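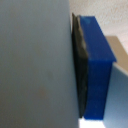
Skarkulen

Skarkulen is a village and former salt port on the north shore of the Obi inlet. Permanent population a little over 1,000, more in summer. Known mostly for its salt pans, its one long street, and a flat rye bread called hedau (also the name of the hill behind the village, see Name below).

Location

The village sits on a low shelf between the inlet and Hedau hill. Mud flats to the west, rock to the east. One road in, same road out. The nearest rail stop is 20 kilometers inland, at Simon, and a bus meets the morning train but not the evening one. At high tide the water comes up to the back steps of the lowest houses. Flooding is common in fall, less so since the sea wall was raised.

Name

Disputed. The older spelling Skarkullen, with two l's, shows up on church records and on a few gravestones. Usually explained as "the bare hill," though the hill in question has had trees on it for as long as there are drawings of it. A second explanation ties the name to a word for a scraping tool used in the salt pans. Neither has been settled. Hedau was probably the name of the whole area before the village grew, and then stuck to the hill and, later on, the bread.

History

Early settlement. Little is known. Post holes and broken pots were found when the school foundations were dug, and again below the churchyard. Fishing huts most likely, used part of the year.

Salt period. Salt making began with small clay pans filled by hand at spring tides. Brine was left to thicken in the sun, then moved to a boiling house and cooked down over peat fires. Work ran from May until the weather turned. Families held rights to particular pans and passed them down, and fights over the edges of pans take up a large share of the surviving court papers. The salt went by boat across the inlet to Obi landing, where it was weighed, taxed and sold on. Skarkulen salt was gray and coarse, not much liked at the table but good for fish and hides.

The boiling houses used up the peat closest to the village quite early. After that peat was carted from behind the hill, and the cart track became the present upper road.

Decline. Cheap mined salt reached the coast by rail and the trade was finished inside one generation. Most of the boiling houses were pulled down for the stone. Two are left, one without a roof. A lot of people left for Simon to work in the rail yards, and several streets there still have Skarkulen family names on them.

Later years. Fishing held on, then shrank. A cannery opened in the old weigh house, closed, opened again under new owners and closed for good. The building is now the library and the health clinic. Summer visitors became the main source of income after the road was paved.

The salt pans today

Eleven pans were cleared out and are worked again on a small scale. The rest are grown over with glasswort and sea aster and are used by wading birds, which is the reason the western flats are closed to walkers during nesting. The rebuilt boiling house runs on wood, not peat. Output is small and nearly all of it is sold in the village.

The local historian Lev Holovko mapped the old pans from tax rolls and from walking the flats at low water. His map is still the one in use. It shows channels, sluices and pan walls, with family names where he could find them, and it has a few known mistakes along the eastern edge, where the shoreline has moved. Holovko also collected pan songs, short call and answer pieces used for keeping time while raking. Only the words were written down, the tunes are mostly lost.

Bread

Hedau is a thin round loaf of rye flour, water and coarse salt, with a hole in the middle. Baked hard. The loaves were strung on a pole under the ceiling and kept all winter. To eat it, break and soak in broth or sour milk. The version sold to visitors is softer, has some wheat flour in it and goes stale in a day or so. Older residents tend to have opinions about this.

Buildings

Church. Small, stone, with a wooden bell tower standing seperately from the main building. The tower leans toward the inlet. Inside there is a carved bench end with a salt rake on it.

Weigh house. See above. The iron beam of the old scale is still fixed to the front wall.

Long Street. Runs the full length of the shelf. Houses on the water side are narrow and deep with boat sheds underneath, houses on the hill side are wider and newer. Many doors on the water side are set 2 steps above the street because of floods.

Harbor. Shallow, dries out at low tide. Small boats only. A deeper landing was planned more than once and never built.

Customs

The opening of the pans is marked in May with a walk from the church to the sluice gate, where the first rake of the year is pulled by the youngest person able to lift it. Soup afterward. The custom lapsed when the trade ended and was brought back with the rebuilt pans, so how much of it is old is hard to say.

Transport

Bus to Simon, fewer runs in winter. A foot ferry crosses to Obi landing in summer when there is enough water, and times change with with the tide and are chalked up at the harbor. No car ferry.

See also

Obi inlet
Hedau (hill)
Hedau (bread)
Simon (rail town)
Open pan salt making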